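Visit report: open day at the Hudthorpe tenants' advice center
Apr 8, 2025

We went to Hudthorpe to see how a small advice center handles complaints of discrimination in housing. The center is run by Fukis, a rights group with offices over a former bank, and it took 1017 inquiries last year. Most were from renters who had been turned down after giving their name or nationality on the phone.

The morning was a talk on paired testing. Two callers with the same income ask for the same apartment, and the answers are compared. Fukis has made 400 such calls so far.

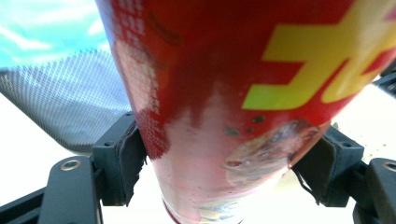

A red container with yellow lettering.

After lunch we sat in on a session about evidence. The advice given to renters is simple: write down the time of the call, keep every message, and ask for the refusal in writing. Few landlords put it in writing -- but the request itself goes in the case notes.
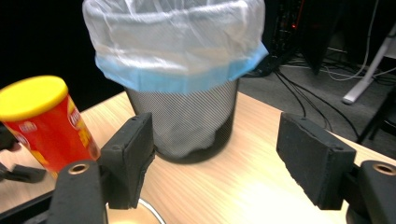

Mesh wastebasket and red snack can on the table.

The Nørgaard Fund pays for the phone line and the interpreters. Its grant ends in September, and the center needs 3000 euros a month to keep both going. Staff said the interpreters would be the first thing cut.

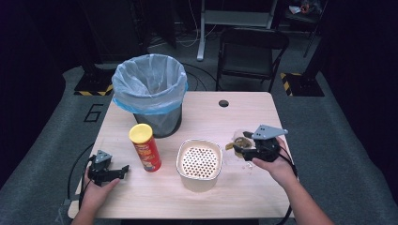

We also asked about court cases. Very few get that far, and the longest ran for 900 days before it was settled. The Rurberg office sends its housing cases to mediation first, and our group will visit there next to compare the two. Handouts from the testing talk can be picked up at our front desk.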